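FOR IMMEDIATE RELEASE

Wednesday, August 31, 2022

Stellard Opens Its Fall Puzzle Library, and You Don't Have to Buy a Thing

I've been running Stellard, our little game and puzzle shop, long enough to know what happens to most puzzles. Somebody gets one as a gift, works on it over a long weekend, loves it, and then it goes on top of the closet for the next 10 years. I have a closet like that myself (it's bad, the door doesn't close). So this fall we're doing what I've wanted to do since we moved to Clirnus Street — we're lending them out!

The Stellard Puzzle Library opens with 298 puzzles on the shelves. Most are jigsaws, but there are also brain teasers, block sets, sliding puzzles and a whole row of those bent metal things that my brother-in-law can't walk past without picking up. You can borrow two at a time and keep them for three weeks. A household card is $5 a month, and if you bring in a puzzle to donate, your first month is on us.

We tried this out in June with a much smaller shelf, and I figured maybe a dozen people would sign up. We had 98 cards by the end of the month! I ran out of the nice card stock and had to finish on the backs of old price tags, so if you've got one of those, hang on to it, it still works.

A big thank-you goes to Allness, the bindery down the block, who made us sturdy new boxes for the puzzles whose lids had given up. They wouldn't take a cent for the labor. The shelves came from Ueda, the furniture place out by the old rail yard, and they're deep enough for the giant panorama boxes, which I'd been stacking on the floor.

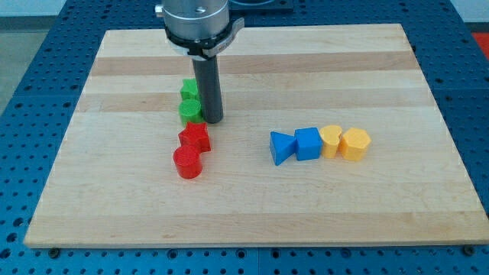 My favorite corner of the library is the block puzzle section, and I'll talk your ear off about it if you let me. Jigsaws have one right answer, but a set of shapes can keep a kid and a grandparent busy with a new problem every time. You don't need many pieces, either. Eight small colored plastic shapes on a big wooden board, sorted into two groups, is plenty to get going, and you can make up your own rules from there. We'll have block sets out on the front table all through opening week, and you're welcome to sit down and play without signing up for anything.

Missing pieces, before you ask: tell us when you bring the box back and we'll mark the lid. We won't charge you. I've lost enough corner pieces under my own couch to be relaxed about it.

The library is open whenever the shop is. Sign up at the counter, and bring something with your address on it. Donations are welcome at the back door, but please tape the boxes shut first — my stockroom floor has seen enough loose sky pieces already.

Press contact: the front desk at Stellard, Clirnus Street. Photos and interviews on request, mornings are best.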